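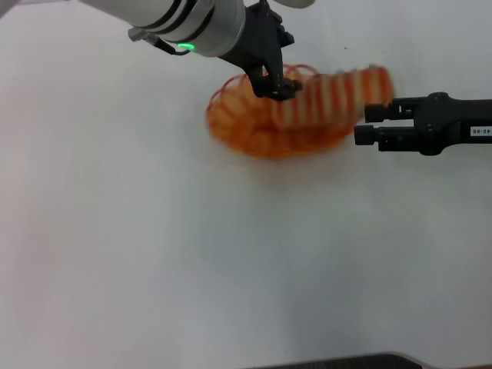 Spring toys get their own night in Stitholm, and the knots win

Last updated: 4:40 p.m.

STITHOLM — The plastic spring toy has one job, and it was designed to do that job on stairs. Most of the ones carried into the Stitholm library annex this June had not seen a stair in years. They arrived in shoeboxes, in bread bags and, in one case, inside a winter boot, and nearly all of them were in a knot.

The annex's untangling night began as a line at the bottom of a flyer for the regular toy repair table. Organizer Anwara Akanda expected a few wheels off a few trucks. She got more than 200 spring toys.

"I had glue out," Akanda said. "I had tiny screwdrivers. I put them all back in the drawer."

For readers who have been spared the experience, a spring toy is a long run of thin loops that wants very much to be a short run of thin loops. Pull it out sideways and it behaves for a while. Let one loop hop over its neighbor, however, and the whole thing becomes a kind of jewelry. The clear orange ones are the prettiest of the lot when stretched, with light coming through between the bands, and according to several people at the tables they are also the worst to fix. You can see every loop behind the loop you are working on, and they all look like the one you want.

Opinion on method was divided. Wian Radebe, a retired piano tuner, belongs to the school that holds one end still and walks the tangle along the coil, a loop at a time, until it falls off the far end. He finished eight toys before the coffee was ready and did not appear to enjoy any of them.

Phúc Bạch, 11, prefers to shake. His success rate was lower, but his table was fuller.

A third approach came from Ottilie Lanz, who brought a broom handle and threaded the good part of each coil onto it so that it would stay out of the way of the bad part. The broom handle drew a small crowd and, by the end of the evening, two imitators. One of them was using a curtain rod that somebody at home is presumably still looking for.

Not everything could be saved. A coil with a kink in it will lean to one side forever, and a coil that has been stepped on is a bracelet. Those went into a bin marked "Art," which the annex's craft group has agreed to accept with what Akanda described as "a long pause first."

The local hardware store, Pleltance, gave $650 toward the evening, most of which went for folding tables and snacks. Manager Abdul-Rahman Agbeko said he had thought he was sponsoring something to do with mattress springs and saw no reason to ask for the money back. He took a purple one home for his desk. By his own account it was tangled again before lunch.

Owners can collect finished toys from the front desk of the annex during regular hours. Each one has been squeezed shut and held with a strip of paper tape, and Akanda asks that the tape stay on until the toy is through the front door at home. Anything left at the end of the month goes to the children's room, which has a step stool with two steps.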